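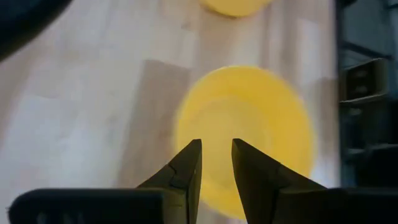

Flat things on a flat floor are the hardest test I give to a gripper, and I always do it before I compare anything else. A cup can be taken by its wall, but with a plate there is only a low rim, and the fingers must come very close to the floor without pushing into it. I use yellow plates on a pale plank floor, because the wrist camera separates these colours without much tuning. The black pointed fingers also stay easy to find against the yellow, even when the plate is blurred by the motion of the arm.

Posted in: Grippers & End Tools | 8th October

In this tutorial I compare two sets of fingers, the Jokar pointed ones and the Ploris soft ones, on the same arm with the same Solheim controller. You can follow the steps with your own parts.

Step 1. Set the opening
Open the fingers fully and write down the value which the controller shows. Mine was 103. Then close them on nothing and write down this value too. You will need both in step 4.

Step 2. Find the floor height
Lower the arm slowly until the tips touch a sheet of paper and the paper cannot slide any more. Save this height, then go up by one millimetre. Do it again after each change of fingers, also if they look the same length.

Step 3. Approach the rim
Move so that the rim is between the two tips, one finger outside the plate and one above it. Tilt the wrist a little. I started with 10 degrees and this was enough for the Jokar set. The Ploris set needed more, and I am still not happy with it.

Step 4. Close and check
Close at low speed. If the final value is the same as the empty one from step 1, the rim was missed. Lift only a few centimetres, wait, and read the value again.

Step 5. Repeat
I made 246 tries in total, half with each set. The soft fingers missed the rim 49 times. The pointed ones missed less, but twice they scratched the floor, so please put a mat if the floor is not yours.

Next I will try the same steps with the Iltilwood camera bracket, which sits higher on the wrist.

Tags: gripper test, fingers, wrist camera
7 comments | 12 shares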